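January, notebook 7, sanctions/trade coding

Started 6:40 am, coffee first, then the border trade set. Goal for the week is to get the Feltmont pull cleaned up so we can say something about fuel and grain going across before and after each round of talks. Not there yet.

Pull is 4,000 records. Mix of customs lines, ministry statements, wire copy. Ran the Clekiteck matcher on the whole thing overnight. It finished, but 300 records came back with no partner country at all. Looked at a handful by hand. Most are re-exports where the port is named and the buyer isn't. Old script threw those out silently. Bad. Put them back in with a flag, column is "partner_unk".

Second problem: statements. We code a foreign ministry line as "pressure", "neutral" or "support". Two coders, same sheet, and they split on anything that says "all parties should show restraint". I had it as neutral. Other sheet has it as support, every time. Both defensible. The codebook says nothing useful, just "use context", wich is no rule at all.

Tried a fix: code the restraint line by what came in the 12 days before it. If there was a missile test or a new sanctions vote in that window, mark it support, otherwise neutral. Agreement got better on the test batch. Have not run it on the full set, need the event list from Prornance first and their last one had the dates in local time, ours are all UTC. Check this before merging!!
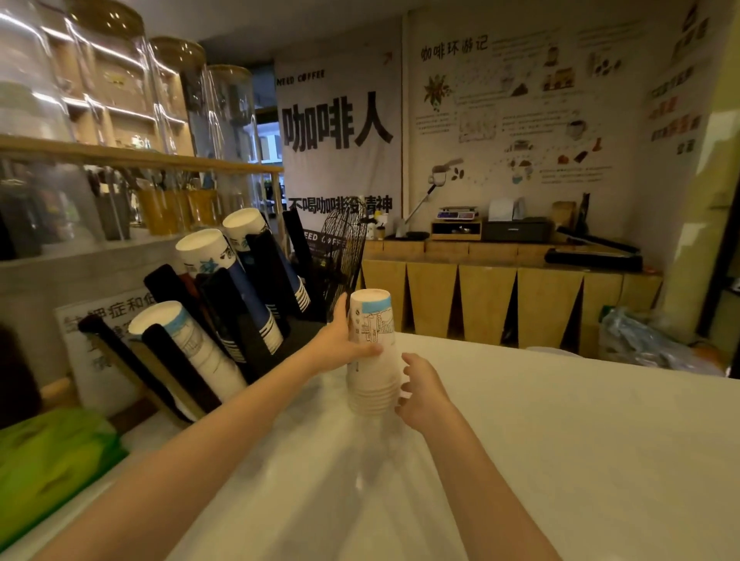

Ko doesn't like the window rule. Says it bakes the answer in: if we call a line supportive on the strength of a test the week before, then we can't turn around and report that support goes up after tests. Wants the text coded blind, with the event dates joined on only at the very end.

Yes. Fair. Should have seen it. Window rule is out, struck from the draft codebook at 2:15. Restraint line gets its own code for now, "R", and we decide later how to fold it in. Means recoding the test batch. Annoying but it's an afternoon.

Other bits

- translations: three statements exist in two English versions with different verbs ("urge" / "call on"). Keep the earlier one, log the other.
- grain figures are in tons in one file and metric tons in the other, header doesnt say. Fixed the first file only.
- human rights votes at the UN go in a separate sheet, not with the bilateral statements. Had them mixed.
- backup drive is nearly full again

Next: email Prornance re time zone, rerun matcher with the port table loaded, recode batch with R. Leave the fuel chart alone until partner_unk is sorted, the dip in it could just be the missing re-exports.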